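Card Makers Wanted for the Cenwood Spring Swap and Sale
Posted by Ifigeneia Gavalas

I have been in card swaps that were a joy and card swaps that ended with me opening an envelope of bent cardstock and glitter that had come off in the mail. More of the second kind, if I'm being fair. So when Chrysanthi Konstantinidis asked me to run one for the Cenwood table this March, I said I would do it only if I could write the call myself and put the fussy parts in it. She agreed, possibly without reading them.

We need paper crafters who will make handmade greeting cards for a one-day sale, and swap a smaller set among themselves. You don't have to live nearby. You do have to finish what you sign up for.

What we're asking for

Each maker sends in 30 cards. Twenty-four go on the sale table and six go into the swap. You get six back from six different people. All cards should be A2 size, with an envelope that fits. I mean a real envelope that closes over the card, dimensional flowers and all. Try it before you mail it.

Birthday, thank you, sympathy and blank cards are what people buy. I know everybody would like to make Christmas cards in spring because the stamps are so cute. Last year we had 205 cards left over at the end of the day and a depressing share of them had snowmen on them. Please send no more than two holiday cards in your sale set, and none in the swap.

Sympathy cards sell out every time and hardly anyone wants to make them. If you can do six nice plain ones, I will be more pleased than I can say.

What I'm not convinced about

I'll put this up front so we don't have to argue in the comments.

Adhesive. I've read all the posts about the new Fivurlow tape runner and how it holds forever. I bought two. I have peeled panels off cards with my thumbnail the following week. Use whatever you trust, but if you use that one, back it up with a little wet glue.

Die-cut machines. You may use one. You may also use scissors. I've heard that buyers will pay more for crisp machine-cut layers and I have yet to meet this buyer. The cards that went first from our table last time were a stack of watercolor lemons by a woman who owns a craft knife and a ruler.

Printed sentiments. Stamped, hand-lettered or printed at home are all fine. Stickers straight off the sheet are not. Neither are kit cards put together exactly like the picture on the box. I can tell, and so can the lady who bought the same kit.

"Exposure." You won't be getting any. It's a folding table on a Saturday.

Where you work is up to you

You don't need a craft room. Mine was a craft room until my son moved back home, and now I make cards wherever there is a flat spot and put it all away before dinner. The kitchen has the best light and the worst odds of finding a place to set down an ink pad. I'm still turning out cards, so I don't want to hear that you can't join because your space isn't nice enough. I do ask that you keep paper away from cooking smells and grease. Cardstock soaks up onion like you wouldn't believe.

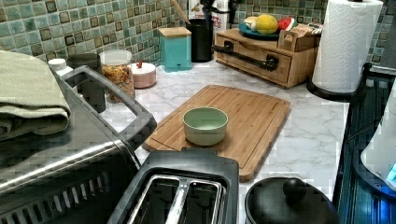
Where the money goes

Cards are priced at four dollars each. Half goes to the Reltov Library reading program and half goes back to the maker, which ought to cover your cardstock and might not cover your postage. The last sale brought in $2,055 before the split, cookies included. I've seen other groups promise makers they'll turn a profit. Work it out on paper first, counting your ribbon, and then decide if you still want to come play.

If you'd like to donate your half too, write that on your packing slip. It won't get you a better spot on the table.

Unsold cards come home to you if you send a return label. Without a label, they go in the box for the next sale.

How to sign up

Send me a note through the contact form with your name, your mailing address and photos of three cards you made yourself. They don't have to be fancy photos. I want to see straight edges and a card that opens the right way. First-timers are welcome and I won't hold a crooked bow against anyone.

We had 109 people say they were interested last time, and a good many of those were never heard from again. This time your name goes on the list when the photos arrive, and I stop when the list is full. A comment that says "count me in!" is lovely to get but won't hold your place.

Once you're on the list, I'll email the mailing address and the cutoff for packages. Pack the cards flat, between two pieces of stiff cardboard, in a box. Put your initials in pencil on the back of each one. No loose glitter, please. Glitter paper that's been sealed is OK, though I have my doubts about that as well.

Helpers for the day

Chrysanthi also needs two people to set up the racks at the Nguyen Hall at 8 a.m. and one who can make change without a phone. There's coffee. I can't vouch for it.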